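3.2 Desk height and where people put their stuff

Most of the older work on shared desks looks at noise, or at who talks to who. Less on the desk itself. We wanted to know if the length and height of a desk changes how people spread their things over a working day, and if that spread has anything to do with how tired they say they are at the end of it. Section 3.1 covers recruiting. Here we cover the rooms, the desks and the daily log.

Two sites, Arnetti and Mercado. Arnetti is an open floor with rows of short desks, bought in one batch and never moved. Mercado is a set of small rooms, mostly one desk to a room, and people book by the half day. Staff at both sites do a mix of typing, phone work and reading on paper. Paper matters more than we expected. People with a lot of paper behave differently from people with a screen and a cup, and we come back to this in Section 5.

Desks were grouped by length only (short, long). We first tried grouping by surface area but the corner units at Arnetti made a mess of it, so that was dropped before coding started. Height was left as found. Asking people to reset it every morning was tried for 3 days in the pilot and they just didn't do it.

Figure 2. A small room with a long white desk.
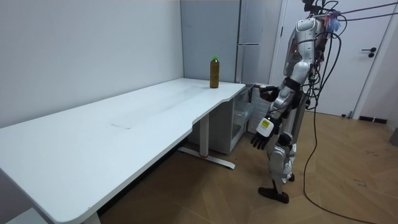 The daily log was one page. Each person marked on a blank outline of the desk where their things were at the start, at midday and at the end. Then a tiredness score from 1 to 7, neck and shoulders scored apart from eyes. Logs were handed in on paper and typed up by Wanda Olszewski and Kenji Hutchins, each doing one site, then swapping a batch to check. Where the two disagreed on which zone an item was in, the item went to the zone nearer the chair. This probably makes reach look a little smaller than it was. We think the effect is minor but have not tested it seperately.

Zones were set by reach. Near zone, anything a seated person can touch with the elbow at the side. Middle zone, arm out straight. Far zone, have to lean or stand. For the long desks the far zone is most of the surface, and people fill it anyway. Drinks drift out. Phones stay near. Bags, when there is room, go on the desk and not under it, which was true at both sites and which Alcantara had already noted in her pilot write-up.

In all 40 people kept the log and we got roughly 500 usable sheets. A sheet was not usable if the midday outline was blank, or if all the outlines had clearly been filled in at one go (same pen stroke running across, items copied one for one). Some people moved desk partway through the day at Mercado. Those sheets were kept only if both desks were in the same length group.

One problem with the small rooms. Desks there are not always set square to the wall, and a desk at an angle leaves an odd wedge of floor behind the chair. People used it or they didn't, and we have no column for it in the log. Hollis Zamora suggested adding a floor outline to the sheet but by then the February round was half done and changing the form would of meant throwing out the first half. So no floor data. Anyone repeating this should add it from the start.

Light levels were taken once per desk, at the middle of the surface, blinds as found. Chairs not recorded. The scores by desk group are in Table 4, and the zone counts follow in Section 4.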